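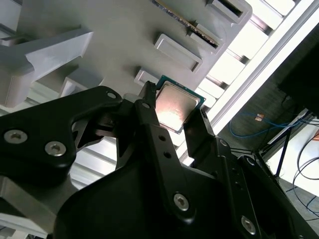

Comment un taille-crayon peut-il avoir l'air triste ?

Vous avez déjà regardé un dessin animé où les héros sont des objets ? Moi, j'en dessine un, il s'appelle Perura, et on me demande tout le temps comment je fais pour que Rero, mon taille-crayon, ait l'air triste alors qu'il n'a ni cheveux, ni nez, ni épaules. Alors je vous raconte !

D'abord, les yeux

Les yeux de Rero, ce sont deux ovales avec un point noir dedans, je n'ai jamais fait plus compliqué. Si le point regarde vers le bas, il boude ou il réfléchit. Si l'ovale devient tout rond et que le point rapetisse, il a peur. Essayez sur une feuille, vous allez voir, c'est très rigolo (et on peut rater autant qu'on veut, moi je rate souvent le deuxième œil).

Ensuite, le corps

Un taille-crayon, c'est dur. Dans un dessin animé, on a le droit de tricher ! Quand Rero saute, je l'étire un peu vers le haut. Quand il retombe, je l'écrase comme un coussin, juste le temps de quelques dessins, puis il reprend sa forme. Les animateurs appellent ça l'écrasement et l'étirement. Il y a quand même une règle : si je l'allonge, je dois aussi l'amincir, sinon on croirait qu'il a grossi d'un coup.

Chan, c'est autre chose. C'est une casserole, elle est lourde et elle le sait. Elle, je l'écrase à peine, et c'est son couvercle qui bouge : il se soulève quand elle rit, il claque quand elle est fâchée.

Et pour la tristesse ?

Je penche Rero en avant, je baisse ses paupières et surtout je ralentis tout. Dans l'épisode de la forêt de Sustthorpe, il met trois secondes à se retourner. Trois secondes, c'est très long à l'écran ! Pour l'épisode entier, j'ai fait 311 dessins, et 72 servent seulement à cette scène où il s'en va tout seul.
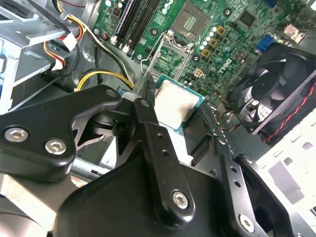
Darius Ene préfère quand Rero pleure pour de vrai, avec de grosses larmes, parce que « sinon les petits ne comprennent pas toujours ». Il a un peu raison, j'en ai mis dans l'épisode suivant. Mais une larme, je la garde pour la fin, quand les yeux et le corps ont déjà tout dit.

À vous maintenant

Choisissez un objet de votre trousse. Dessinez-le content, puis en colère, puis endormi, sans lui ajouter de bouche. Montrez vos dessins à quelqu'un et demandez-lui de deviner. S'il se trompe, changez d'abord les paupières, puis penchez un peu l'objet d'un côté ou de l'autre. Ma gomme endormie, tout le monde l'a prise pour une gomme qui mange, et j'ai dû la recommencer neuf fois !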